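휴대형 그리퍼 비교 시험 자주 묻는 질문
최종 수정: 2018년 9월

공개한 비교표에 대해 메일로 들어온 질문을 모았습니다. 답변은 시험을 맡은 전수빈(Su-bin Jeon)과 백대한(Dae-han Baek)이 나누어 썼습니다. 표만 보고 구매를 결정하려는 분은 적어도 앞의 네 항목은 읽어 주시기 바랍니다. 저희는 어느 제품도 추천하지 않습니다.

무엇을 비교했습니까?

손에 들고 쓰는 그리퍼 두 종입니다. 하나는 Prilline의 평판형 손가락을 단 것이고, 다른 하나는 Dakitz의 곡면형 손가락을 단 것입니다. 손잡이와 카메라 마운트는 같은 것을 썼고 손가락과 링크 부분만 바꿔 끼웠습니다. 카메라는 광각 어안 렌즈 한 종으로 고정했습니다. 제어기 비교는 별도 항목으로 뺐는데, 이유는 아래 Baltitton 관련 질문에 적었습니다.

전체 시도 횟수는 얼마입니까?

기록에 남은 파지 시도는 3854회입니다. 이 숫자를 크게 받아들이는 분이 많은데, 물체 종류와 사람과 장소로 쪼개면 칸마다 남는 양이 많지 않습니다. 특히 얇고 납작한 물체 쪽은 칸이 거의 비어 있다시피 합니다. 총계만 인용하지 말아 주십시오.

제조사 자료에는 파지 성공률이 훨씬 높게 나와 있던데요?

저희도 그 자료를 읽었습니다. 성공의 정의가 적혀 있지 않았습니다. 물체가 책상에서 떨어지기만 하면 성공인지, 옮겨서 내려놓아야 성공인지, 내려놓은 뒤 넘어지면 어떻게 되는지 모릅니다. 문의 메일을 두 번 보냈고 답은 카탈로그 한 부였습니다. 저희 기준은 들어 올려 한 뼘 이상 옮기고, 세운 상태로 내려놓고, 손가락을 뺀 다음에도 서 있는 것입니다. 이 기준으로 다시 세면 양쪽 모두 숫자가 내려갑니다. 다른 기준으로 나온 숫자와 나란히 놓고 비교하는 표를 본 적이 있는데, 그런 표는 믿지 않으시는 편이 좋습니다.

손가락에 뚫린 둥근 구멍은 무슨 효과가 있습니까?

판매 쪽 설명은 가볍고 잘 휘어 물체 모양을 따라간다는 것입니다. 가벼워지기는 하겠지요. 잘 따라가는지는 저희 데이터로는 말할 수 없습니다. 구멍이 없는 같은 형상의 손가락을 구하지 못했기 때문에 비교 대상이 없습니다. 곽규빈(Gyu-bin Kwak)이 구멍을 테이프로 막고 몇 번 해 본 적은 있는데, 테이프 자체의 마찰이 끼어들어 결과를 버렸습니다. 이 질문에 자신 있게 답하는 글을 보시면 대조군이 무엇이었는지부터 찾아보십시오.

왜 실험대를 쓰지 않고 책이 쌓인 책상에서 시험했습니까?

실험대에서도 했습니다. 다만 빈 실험대 위에 물체 하나만 올려놓고 얻은 숫자는 거의 모든 그리퍼가 좋게 나옵니다. 저희가 알고 싶었던 것은 옆에 다른 물건이 있을 때 손가락이 들어갈 자리가 있느냐였습니다. 생수병 옆에 책 더미가 있고 뒤로 우유갑이나 머그잔이 놓인 정도면 흔한 책상입니다. 그 정도만 되어도 접근 각도가 꽤 제한됩니다. 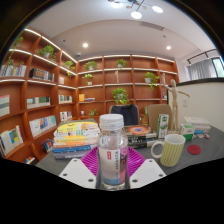
평판형은 손가락 폭이 넓어서 병 양쪽으로 여유가 있어야 합니다. 여유가 모자라면 쓰는 사람이 자기도 모르게 손목을 틀어 비스듬히 들어갑니다. 사람이 들고 하는 시험이니 대개는 그렇게 해서 성공합니다. 문제는 그 성공이 그리퍼의 성능인지 손목의 성능인지 구분이 안 된다는 점입니다. 저희는 접근 각도가 정해 둔 범위를 벗어난 시도에 표시를 해 두었고, 해당하는 것이 681회입니다. 이 시도를 빼면 두 제품의 차이가 줄어듭니다. 원래 표에서 Prilline이 앞서 보였던 부분이 상당히 사라집니다.

그럼 어느 쪽이 낫습니까?

물체에 따라 다르다는 답밖에 드릴 수 없습니다. 병처럼 세워진 원통에서는 곡면형이 덜 미끄러졌고, 상자처럼 면이 있는 물체에서는 평판형이 나았습니다. 당연한 결과라고 하실 텐데 저희도 그렇게 생각합니다. 손잡이가 달린 머그잔은 사람마다 잡는 방식이 달라 비교가 성립하지 않았습니다. 몸통을 잡는 사람과 테두리를 잡는 사람의 결과를 한 칸에 넣은 것은 저희 실수입니다. 다음 개정판에서 나누겠습니다.

어안 렌즈로 찍으면 거리 추정이 부정확하지 않습니까?

가장자리로 갈수록 그렇습니다. 책상 모서리가 휘어 보이는 정도면 보정 없이 좌표를 뽑아 쓸 수 없습니다. 보정을 하더라도 중앙과 바깥쪽의 오차가 같지 않습니다. 그런데도 광각을 쓴 것은 손가락 끝과 주변 물체를 한 화면에 같이 담아야 했기 때문입니다. 화각이 좁은 렌즈로도 예비 시험을 했는데, 물체에 다가가면 주변이 남지 않아 왜 실패했는지 나중에 알 수가 없었습니다. 선택한 것이지 광각이 낫다고 주장하는 것은 아닙니다.

배경이 화려한 장소에서 위치 추적이 더 잘 된다는 말은 맞습니까?

특징점이 많으면 유리하다는 일반론은 맞습니다. 책장이나 화분처럼 모양이 뚜렷한 것이 뒤에 있으면 흰 벽만 있는 방보다 추적이 덜 끊길 것으로 기대하게 됩니다. 그러나 저희가 기록한 끊김은 배경보다 손을 빨리 움직인 구간에 몰려 있었습니다. 조명이 화면에 직접 들어오는 경우도 의심하고 있지만 따로 떼어 시험하지는 않았습니다. 추적이 끊겨 버린 시도는 414회이고, 앞의 3854회에는 포함되어 있습니다. 성공률 계산에서는 제외했습니다. 포함해서 계산하면 어떻게 되느냐고 묻는 분이 계시는데, 표의 마지막 열이 그 값입니다.

투명한 물체는 어떻게 처리했습니까?

깊이 센서를 쓰지 않았으니 깊이 값이 비는 문제는 없습니다. 대신 투명한 병의 윤곽을 자동으로 따는 과정이 자주 틀렸습니다. 상표가 붙은 병은 상표 부분만 물체로 잡히고 나머지는 뒤의 물건과 섞였습니다. 결국 사람이 다시 확인했습니다. 자동 주석만으로 투명 물체 결과를 냈다는 자료가 있다면 표본 몇 개는 직접 열어 보시기를 권합니다.

시험자는 몇 명이었고 숙련도는 어땠습니까?

23명입니다. 숙련도를 고르게 맞추지 못했습니다. 처음 잡아 보는 사람이 많았고, 안셀모 우레고(Anselmo Urrego)처럼 몇 년째 비슷한 기구를 만져 온 사람도 섞여 있습니다. 숙련자의 결과만 따로 보면 두 제품의 차이가 거의 없습니다. 저희가 이 비교에서 가장 조심스럽게 보는 대목입니다. 잘하는 사람은 손가락 모양이 나빠도 어떻게든 잡습니다. 시연 영상에 나오는 사람은 대체로 잘하는 사람입니다.

같은 손가락을 로봇 팔에 달면 같은 결과가 나옵니까?

나오지 않았습니다. Kwon의 소형 팔에 평판형 손가락을 달아 예비 시험을 했는데, 사람 손으로는 쉽게 되던 병 집기가 팔에서는 여러 번 병을 밀어 넘어뜨렸습니다. 사람은 손가락이 병에 닿는 순간 힘을 조절하고, 팔은 정해진 만큼 닫습니다. 손으로 모은 동작을 팔에 그대로 옮길 수 있다는 말은 조건이 많이 붙어야 맞는 말입니다. 이 예비 시험은 횟수가 너무 적어서 표에 넣지 않았고, 숫자를 요청하셔도 드리지 않습니다.

Baltitton 제어기 결과는 왜 빠졌습니까?

시험 도중 펌웨어가 바뀌었습니다. 바뀌기 전과 후의 닫힘 속도가 다르고, 어느 시도가 어느 버전이었는지 일부 기록이 남아 있지 않습니다. 버전을 고정해 다시 하려고 장비를 반납하지 않고 갖고 있습니다. 재시험은 12월로 잡혀 있습니다. 새 펌웨어가 더 부드럽다는 평이 있는데, 부드럽다는 말이 무엇을 잰 것인지는 저희도 모릅니다.

손가락은 얼마나 오래 갑니까?

내구 시험은 하지 않았습니다. 시험 기간에 부러진 것은 없었고, 평판형 한 쌍은 힌지 쪽에 유격이 생겨 교체했습니다. 한 쌍의 사례로 수명을 말할 수는 없습니다. 판매 페이지에 적힌 개폐 횟수는 무부하 조건일 가능성이 있으니 판매처에 확인하십시오.

제조사로부터 지원을 받았습니까?

Dakitz 손가락 두 쌍은 대여품이고 나머지는 구입했습니다. 결과를 사전에 보여 달라는 요청이 한 차례 있었으며 거절했습니다. 대여품이 일반 판매품과 같은 것인지 확인하려고 시중에서 한 쌍을 따로 사서 무게와 치수를 쟀고 차이를 찾지 못했습니다. 재질까지 같은지는 모릅니다.

원자료를 받을 수 있습니까?

시도별 기록표는 요청하시면 보내 드립니다. 영상은 장소 사용 허가를 받은 것만 공개합니다. 받으신 뒤에 저희와 다른 결론이 나왔다면 알려 주십시오. 율란 웨이(Yulan Wei)가 재분석을 맡고 있는데, 이미 저희 표의 오류를 두 군데 찾았습니다. 고친 값은 현재 게시된 표에 반영되어 있고, 예전 표를 내려받아 두신 분은 새로 받으셔야 합니다.

우리 연구실 물체로도 시험해 줄 수 있습니까?

지금은 어렵습니다. 다만 직접 하실 분께는 기록 양식과 각도 판정 기준을 보내 드릴 수 있습니다. 성공 기준을 먼저 글로 적어 두고 시작하시고, 중간에 바꾸셨다면 바꾸기 전 시도를 따로 묶어 두십시오. 질문은 이 페이지에 적힌 문의 양식으로만 받습니다.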